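How to Respond to a Jury Summons

A jury summons comes by regular mail, usually in an envelope marked with the name of the court. It is a court order, and ignoring it can lead to a fine or an order to appear before a judge. Answering it takes a few minutes if you have your papers in front of you.

The steps below follow the procedure in Halholm County. Other courts work in much the same way, but read your own form first.

1. Find your juror number

The number is printed under the bar code on the front of the summons. You need it for the online form, for phone calls and for parking. Check that the name and address are yours. If the person named has moved away or died, write that on the form and send it back.

2. Fill out the questionnaire

You have 5 days from the day you receive the summons. The questionnaire asks whether you are a citizen, whether you are at least 18, whether you live in the county, and whether you have a felony conviction. Answer every question, even if you think you will be excused. You sign it under penalty of perjury.

If you can't use the website, fill out the paper copy and mail it to the Jury Office, Room 132, Halholm County Courthouse.

3. Ask for a postponement or an excuse

Most people who have a conflict want a postponement. You can move your date once without giving a reason, to any week in the next six months. December fills up early because fewer panels are called.

An excuse is harder to get. The court accepts medical reasons with a doctor's note, full-time care of a child or a sick relative, and serious financial hardship. Work alone is usually not enough. If you are self-employed, attach a short letter saying what you would lose and why the work can't wait.
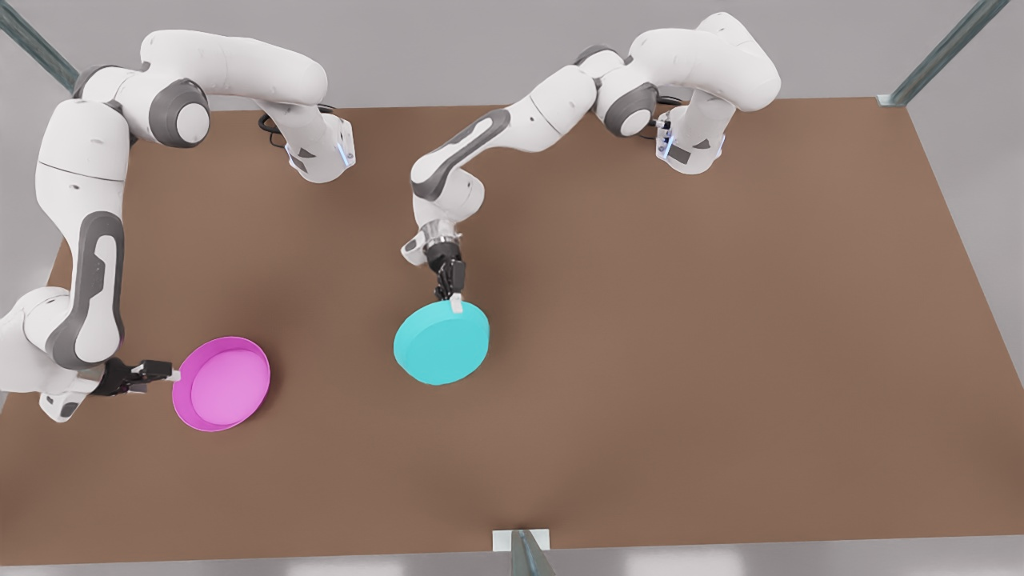

4. Tell your employer

Give your supervisor a copy of the summons as soon as you have a date. Your employer can't fire you for serving. Whether you are paid for the time depends on state law and your company's policy, so ask before you go. Keep the attendance slip the clerk gives you each day.

5. Check in the night before

Call the recorded line or look at the website after 5 p.m. You will need your group number, which is different from your juror number. If your group isn't called, check again the next evening until your week is over.

6. On the day

Bring the summons and a photo ID. Allow time for the security line. Pocket knives and scissors are not allowed past the front door, and the guards won't hold them for you. Phones are allowed in the assembly room but must be turned off in the courtroom.

If you are sent to a courtroom, the judge and the lawyers will ask you questions. Answer truthfully. If something is too personal to say in front of others, ask to speak to the judge privately.

Page maintained by Gaurav Agarwal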